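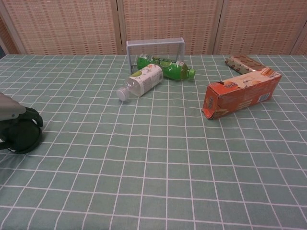

Bericht über den Besuch beim Getränkeabfüller Rana in Hiltbridge

Im Oktober besuchte der Arbeitskreis Verpackung und Kreislaufwirtschaft des Verbands Urkix das Abfüllwerk der Firma Rana in Hiltbridge. An der Besichtigung nahmen sechs Mitglieder des Arbeitskreises teil. Die Delegation wurde um 9.30 Uhr am Werkstor von der Betriebsleiterin Bimla Uniyal empfangen und nach der Sicherheitsunterweisung in das Verwaltungsgebäude geführt.

Das Werk und seine Beschäftigten

Rana füllt am Standort Hiltbridge Limonaden, Fruchtsaftgetränke und stilles Wasser ab. Beschäftigt werden nach Auskunft der Betriebsleitung 194 Personen, davon ein erheblicher Teil im Schichtdienst. Das Werk verfügt über 2 Abfülllinien, eine für Kunststoffflaschen und eine für Kartonverpackungen. Glas wird seit dem Umbau der Halle West nicht mehr verarbeitet. Die frühere Waschanlage für Glasflaschen ist abgebaut, die Fundamente sind im Hallenboden noch zu erkennen und sollen bei der nächsten Sanierung überdeckt werden.

Rundgang durch die Produktion

Der Rundgang begann in der Sirupküche. Frau Uniyal erläuterte die Reihenfolge der Ansätze: Helle Sorten werden am Morgen gefahren, farbintensive am Nachmittag, damit zwischen den Sorten mit weniger Wasser gespült werden kann. Der Wasserverbrauch der Zwischenreinigung wird für jede Charge einzeln erfasst. Die Teilnehmenden erkundigten sich nach der Behandlung des Spülwassers, das zunächst in ein Ausgleichsbecken gelangt und dort neutralisiert wird.

An der Linie für Kunststoffflaschen stand die Etikettierung im Mittelpunkt. Der Arbeitskreis befasst sich seit längerem mit der Frage, in welchem Umfang großflächige Etiketten die Sortierung nach der Rückgabe erschweren. Rana hat die Klebstoffmenge nach eigenen Angaben verringert und prüft derzeit ein schmaleres Etikett. Die Vertriebsabteilung hat hierzu Bedenken angemeldet — auf der kleineren Fläche müssten Pflichtangaben in mehreren Sprachen untergebracht werden.

Die Kartonlinie war während des Besuchs wegen eines Formatwechsels nicht in Betrieb. Der Wechsel dauert nach Angaben des Schichtführers eine halbe Schicht und wird nach Möglichkeit auf den Vormittag gelegt. Die Delegation konnte dadurch den Bereich der Verschlussaufbringung aus der Nähe besichtigen. Mehrere Mitglieder verwiesen auf die Schwierigkeit, Kunststoffverschlüsse und Kartonkörper in der Verwertung sauber voneinander zu trennen.

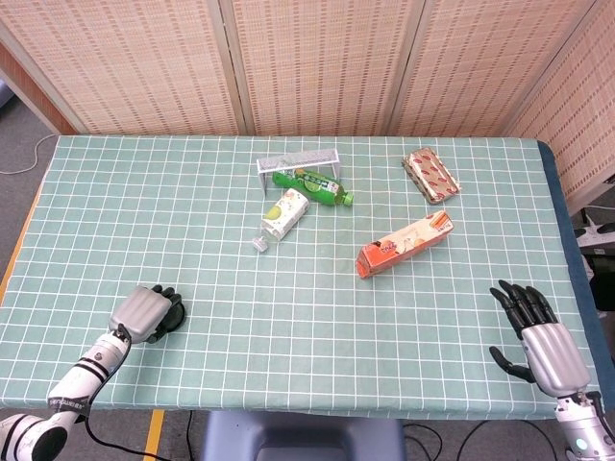

Flasche und Getränkekarton auf kariertem Tischtuch

Lager und Rücknahme

Im Anschluss wurde das Hochregallager besichtigt. Es umfasst 3.178 Palettenplätze und war saisonbedingt nur teilweise belegt. Die Bestandsführung erfolgt über das System Cliltel, in dem auch die Rückläufer aus dem Handel verbucht werden. Beschädigte Gebinde werden gesondert erfasst und nach Ursache eingeteilt. Häufigster Grund ist nach Auskunft der Lagerleitung eine fehlerhafte Stapelung beim Umladen. Eine Schulung der beauftragten Speditionen ist in Vorbereitung.

Aussprache

Die Aussprache fand ab 13.15 Uhr im Besprechungsraum des Verwaltungsgebäudes statt. Erörtert wurden die einheitliche Kennzeichnung von Verbundverpackungen, der Einsatz von Rezyklat bei Getränkeflaschen und die Kosten der Rücknahme für mittelgroße Betriebe. Zum Rezyklat führte Frau Uniyal aus, dass die Verfügbarkeit geeigneter Ware stark schwanke und langfristige Lieferverträge für ein Werk dieser Größe schwer zu erhalten seien. Aus dem Kreis der Teilnehmenden wurde eine gemeinsame Beschaffung mehrerer Abfüller angeregt. Die Betriebsleitung zeigte sich hierfür grundsätzlich offen, wies jedoch auf die abweichenden Qualitätsvorgaben der einzelnen Häuser hin.

Keine Einigkeit bestand in der Frage der Etikettenfläche. Der Arbeitskreis wird das Thema in seiner nächsten Sitzung erneut beraten und Rana um Überlassung der Prüfergebnisse bitten, sobald diese vorliegen.

Der Verband Urkix dankt der Firma Rana und insbesondere Frau Uniyal für den freundlichen Empfang und die offene Beantwortung aller Fragen. Die Vortragsunterlagen können von Mitgliedern bei der Geschäftsstelle angefordert werden.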